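Coloured plates deserve a standard

Kitchenware is sold by colour and bought by colour, yet no two makers mean the same thing by "green". I think tableware should carry a printed colour reference, as paint does, and that retailers should refuse stock without one.

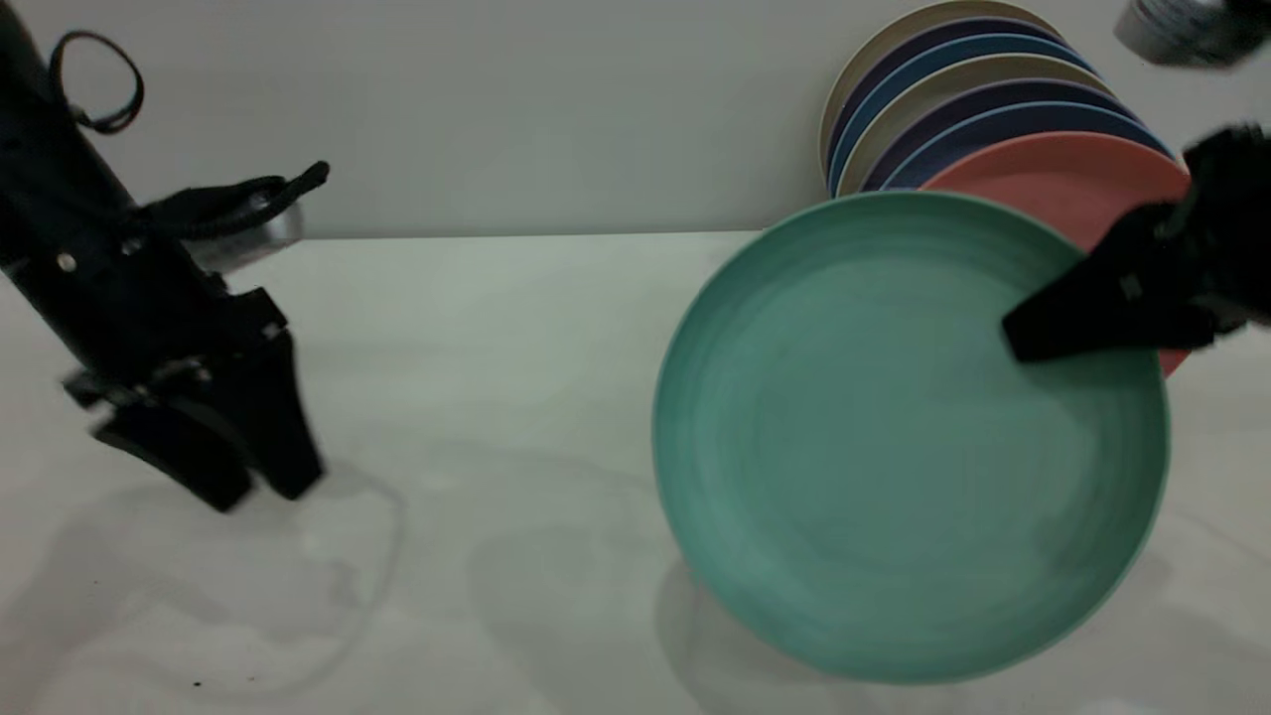
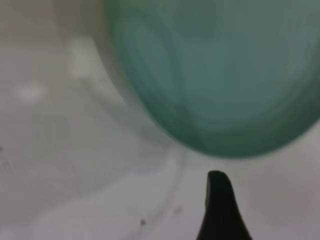
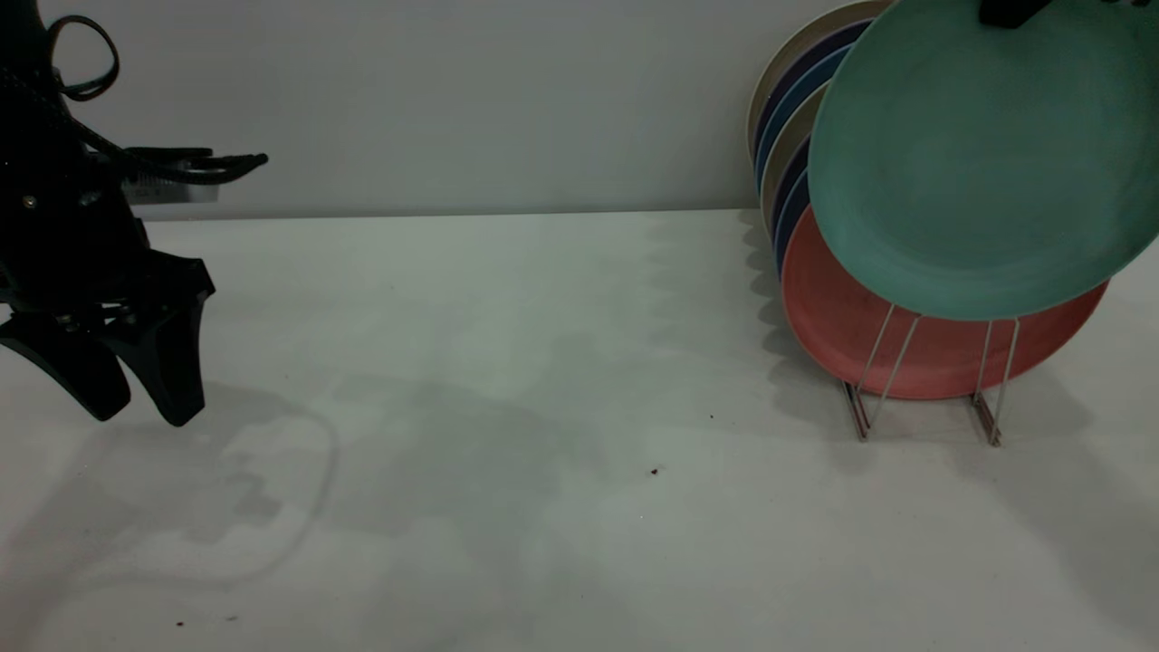 The usual objection is cost. Isla Skinner, who bought glazes for Badholm until September, puts it at 2p a piece. On a plate that sells for several pounds, that is a small charge for being able to replace a broken one with its match.

The second objection is that glaze varies from firing to firing. It does, and a reference can allow for that. Paint makers publish a tolerance — so do textile mills — and buyers understand it. Maham Kazmi's proposal sets one batch in every 100 aside for measurement under a fixed lamp, with the reading stamped on the box. I would go further and stamp it on the foot of the plate, as boxes are thrown away.

Names are no substitute. Silley has used "sage" for two ranges that differ visibly in daylight, and Mendonça renamed its "lagoon" without altering the glaze. A customer with 60 pieces and a chipped one cannot work from that. A number costs little, survives a change of marketing manager and can be read out over the telephone.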